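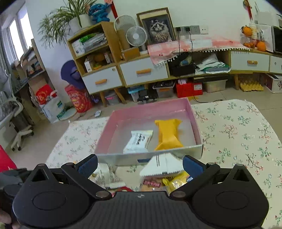
Bomar Pink Snack Box

I started putting these boxes together in May for my sister, who was stuck at home and kept texting me about chips, and then her friends wanted them too, so now it's a real product with its own page!

You get an open rectangular box, pink on the inside with a white and blue printed rim, plus a mix of snacks to go in it. I let you do the filling yourself. I tried sending them already arranged and everything slid into one corner on the way, so now the snacks travel in a separate bag and you tip them out on the table and pick your favorites first (I always go for the yellow wrapper with the twisted ends).

Each mix weighs 500 grams and has sweet and salty things together. I change it every few weeks depending on what Dionysis Kouris has in at his shop on Palamarchuk Street. No nuts? Write it in the order notes and I'll swap them out.

Once the snacks are gone the box is great in a drawer. Mine holds tape and batteries, and my mom keeps seed packets in hers. Wipe it with a damp cloth, please don't soak it, the printed rim doesn't like that.

The box with snacks is $40. An empty box is $8. Pickup in Drutodville is free, and I mail anywhere in the state. I've sent out 137 so far and still tie every bag myself.

Questions? Use the contact form and ask for me, Styliani Kourkoulas.

Page updated 8 Jun 2020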